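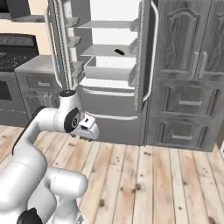
The Jovircombe kitchen, fridge door open and the arm in front of it.

Right, so I promised I'd write up what happened with the fridge door, and then it was August and I was moving flats and it never got done. Sorry! I'm doing it now with a cup of tea before I forget which log is which.

For anyone new, I spend my evenings teaching a simulated robot arm to be useful in a simulated kitchen. The kitchen is a scene pack called Jovircombe (I like it, it has very convincing floorboards) and the controller is my own, called Trarkville after a typo I never fixed. The job I'd set it was simple enough on paper. Fetch the food, get it into the dish on the island, shut everything you opened.

The shutting is where it all went wrong. Trarkville has a force limit on the wrist, and if the arm pushes against something too hard it's meant to stop dead and wait for me. Lovely. Except on Tuesday I came back from the shop to find 22 failed runs in a row, and in every single one the log showed the arm leaning on the fridge door with far more force than the limit allowed, happily carrying on as if it was stroking a cat.

My first thought was the hinge. I spent two evenings on that hinge. I changed the friction, I changed the door's weight, I even swapped the contact settings for the ones people use in the Flisilham pack (don't, the drawers go all bouncy). Same result every time.
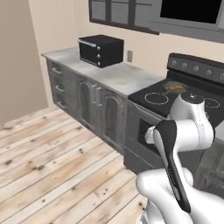 Over by the cooker, where the limit behaved itself.

What finally gave it away was the cooker. I'd set up a separate test over there, low down near the oven, and the stop worked perfectly! Five pushes, five stops. Same arm, same limit, same code, or so I thought. So I put the two logs side by side and went through them line by line, which took most of an evening and a whole packet of biscuits.

It was the gripper state. When I wrote the grasping part, ages ago, I turned the force check off for a moment while the fingers close, as otherwise it trips every time you pick up something solid. It was supposed to come back on once the grip settled. But "settled" only got set if the grasp succeeded. If the fingers closed on nothing, the check stayed off for the rest of the run. And guess where it kept missing its grasp? At the fridge, just before the door. I'd never tried a grasp in the cooker test at all.

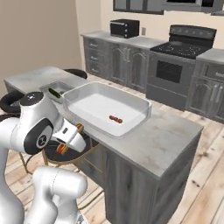 Hot dog in the gripper, dish on the island.

I know it's only a simulation and the worst I can do is dent some pretend steel. But I'd been about to copy that exact file on to the Alcantara, the real arm at our makers' club, and people stand next to that one. It made me feel a bit sick, to be frank.

So the check now has a timer. It comes back on after 764 milliseconds whatever the fingers think they're doing, and if it can't come back on, the arm stops. I've also added a test that misses a grasp on purpose and then shoves the door, and that runs before anything else does.

The door still doesn't close all the way, by the way. I think that one really is the hinge.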